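Good practice for two-arm table cell: who is allowed to reach in, and when?

Posted by Fuentealba in Workplace and Safety

Hello all. I write the house rules for a small table with two arms that sort household items and groceries. Our present paper has only four rules, and two of them say "be careful". Before Monday I must give a better version to the new people. What do you consider the minimum? Please forgive my English.

Sirico
3 replies marked helpful

I wrote such a paper last year, so I share what stayed in it. First, one person per shift holds the pendant, and only this person says "clear". Second, hands go over the table only when both arms are stopped, also if you want to move just one piece of fruit. Third, cables are checked along their full length before the first run, in every position where the arm will go. 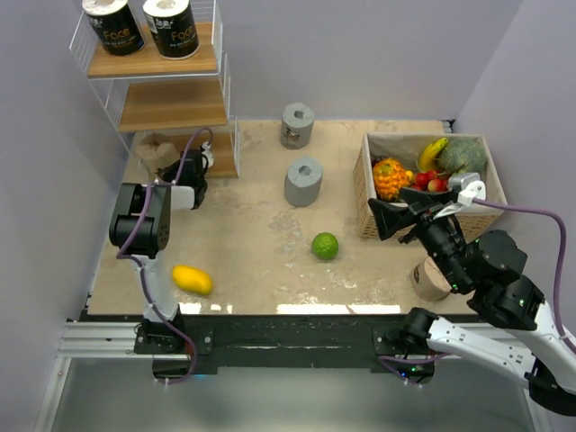 Is it enough to stop only the arm on the side where I am working?
Stop both. The other arm can still reach into the shared area, and a person who is looking at one gripper does not see the second one coming.

Write also who may change the speed. With us it is locked at 27 percent during teaching, and the password is not on a sticker.

Truvness

just use common sense, we never had a problem

Grelletti

I agree with Sirico, but I would add the risk assessment, which must be done for your own table. A paper copied from another workshop does not know your gripper or your objects. We repeat the check of clamps and mounting screws every 80 hours, and we write it in a notebook with the name of the person. Also put the stop button where a visitor can find it. Ours was behind the monitor until May, and I am not proud of this.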